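Workshop Tips: Building a Reaching Robot Around a Yellow Shelf

If you've ever wanted to build a robot that takes things off a shelf and puts them back, start with the shelf. I mean it! We spent most of one winter fussing over joints and cables in our shared workshop, and the biggest jump we made came from a can of yellow paint and a sheet of sandpaper. So this page is mostly shelf tips, with some gripper tips and cable tips mixed in, and a few things Qistina Chong wrote on the workshop wall that deserve a wider audience.

The short version for people in a hurry: bright surface, dark fingers, slow last inch. The long version follows.
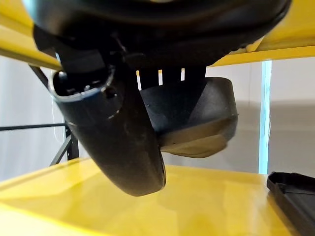 Junamell, March

Paint color first. We went with a strong yellow because our gripper is black, and a black finger over yellow is easy to pick out, for you and for whatever software you're running. Lorne Leclerc wanted gloss and I wanted matte, and we argued about it through two pots of coffee. Gloss wipes clean beautifully, but it also gives you reflections, so a finger coming down toward the shelf has a dark twin coming up to meet it. If you go glossy, move your lamps before you touch your code. We got rid of most of our false touches by swinging one lamp toward the wall!

Sand between coats with something fine and let every coat sit overnight, even if it feels ready.

Finger pads next, my favorite subject. Hard plastic on smooth metal is hopeless. You want a bit of give and a bit of grab, and you want the pad to wrap under the tip as well as along the inside face, so that a low approach still has something to grip with. Clean the pads with a damp cloth before each session. Skip anything oily. When a pad starts to look shiny, rough it up with two or three light strokes of sandpaper and it'll have plenty of life left in it.

Check your finger screws every time you power up. Nabil Awad puts a dot of nail polish across each screw head and onto the housing, and if the line is broken, the screw has turned. It costs next to nothing and it's so satisfying to check.

Now, what to practice on. Use a mix of hard and soft things, heavy and light. Our box of practice items is labeled 701 (the number was on the box when we got it, and it stuck). A soft flat item is a completely different problem from a metal drum. With the drum you can be a little off and the curve will help you center. With the flat one there's hardly any height to grab, so leave a gap between items wide enough for a finger on each side, and point them all the same way until your robot is good at it. Then start turning them.
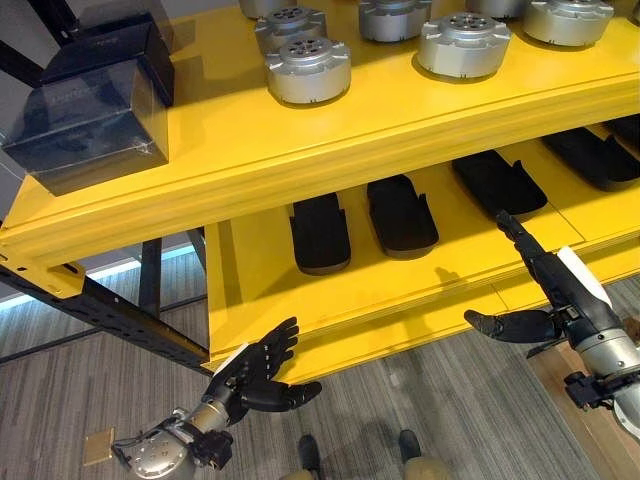
Spacing on the upper level matters just as much. Keep the heavy pieces far enough apart that the hand can close without nudging a neighbor, and check the shelf for sag with a straightedge once you've loaded it. Ours is rated well above what we put on it, but I still check, mostly because Réka Illés once set a level on it and gave me a look.

Go easy on the approach speed. Fast across the room is fine, but slow right down for the last stretch before the front lip. We dropped ours to 22 percent of full speed near the shelf and the whole thing got calmer, us included. Round over the front edge a little too, if your shelf has square corners. Fingers will bump it sooner or later.

Cables: leave slack at the wrist, then turn the wrist all the way both directions by hand with the power off and look at the slack again. You'll nearly always want more. Tie loosely, and trim the tails of the ties flush or they'll catch on something.

Mark the floor. Four short bits of tape under the base give you your starting position back after someone vacuums, and on carpet you'll want to press them down again every week or so.

Keep one person within reach of the stop button, and have that person do nothing else. Torquil MacRitchie is our best stop-button person by a mile, he doesn't even talk.

Last one, from Qistina's wall: write down what you changed before you run it. One change, one line, one run. I resisted this for ages and now I've filled most of a notebook, and when the left hand started closing late I flipped back 7 pages and found the exact setting I'd fiddled with.

Next time: quieting a noisy wrist joint, and Lorne's method for labeling connectors so the labels stay on.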